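Home | The Study | Our Team | FAQ | For Clinicians | Contact

Cillanari Study: Frequently Asked Questions

What is the study about?

Cillanari is testing a gel dressing for leg ulcers that have been slow to heal. The gel goes under an ordinary compression sleeve. We want to know whether wounds covered with the gel close sooner than wounds covered with the standard foam pad. The study is led by Dr. Guadalupe Cortés at the Ilden Wound Research Unit.

How many people will take part?

We plan to enroll 190 adults. Half will get the gel and half will get the foam pad. A computer makes the assignment, and neither you nor your nurse can choose.

Who can join?

You may be able to join if you are 18 or older and have had an open ulcer below the knee for at least six weeks. You cannot join if the wound is infected now, if you are pregnant, or if you have had a skin graft on the same leg. People with diabetes can join if their blood sugar is stable. The nurse will go over your medicines at the first visit.
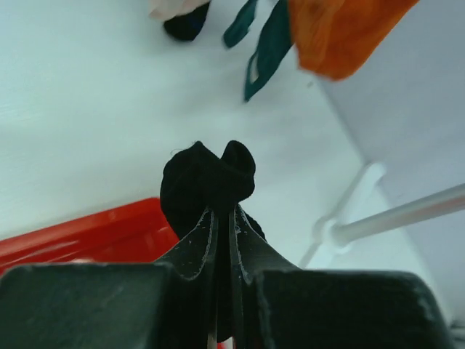 How long does it last?

Treatment runs for 89 days. You will come to the clinic every two weeks during that time, and once more in the month after treatment ends. Most visits take less than an hour. The first one is longer, so please eat beforehand and bring your glasses if you need them to read the consent form.

Does the gel hurt?

Some people feel a cool or tingling sensation when it goes on. In our earlier pilot, 39 people used the gel and two stopped because of itching. If your skin burns or blisters, take the dressing off, rinse the area with clean water, and call us.

Can I change the dressing myself?

Yes. A nurse will show you how, and a family member can learn too. Change it every third day, or sooner if fluid leaks through. Wash your hands before and after. Used gel goes in the trash in a sealed bag. Do not save it or put it down the drain.

How do I wash the compression sleeves?

You will get two pairs, made by Clemness, so that one can be washed while you wear the other. Use mild soap and cool water. No bleach, no fabric softener.
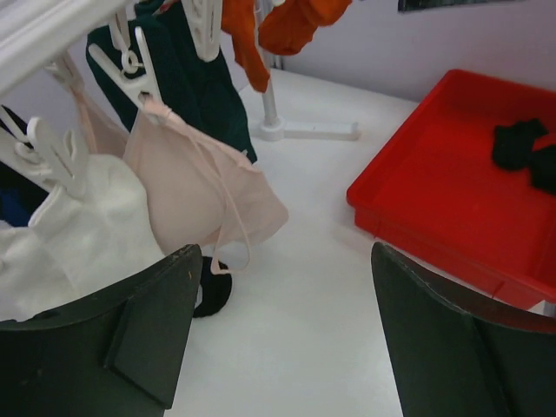
Compression sleeves lose their stretch in high heat, and a sleeve that has gone slack will not hold the dressing in place. Keep them out of the dryer and off radiators. Press the water out in a towel and let them air dry, flat or over a plastic laundry rack like the white one in the upper left of the photo. If a sleeve slides down when you walk, ask for a new pair at your next visit.

Can I shower? What about swimming?

Short showers are fine if you put the waterproof cover on first. No baths, pools or hot tubs until the wound has closed.

Will I be paid?

There is no charge for the dressings, sleeves or study visits. We also cover parking or bus fare. Give your receipts to Gumaro Cervantes at the front desk. Payment usually takes two to three weeks.

What happens to my information?

Your records are stored under a number, with your name kept in a separate file. Photos of the wound show the lower leg only. The Bermúdez lab measures fluid samples from the dressings and does not receive your name.

Can I quit?

Yes, at any time and for any reason. Your regular care will not change. We will ask you to come in one last time so a nurse can look at the wound, but you may say no.

When will there be results?

Enrollment closes in July. We will mail a short summary to everyone who took part once the data have been checked.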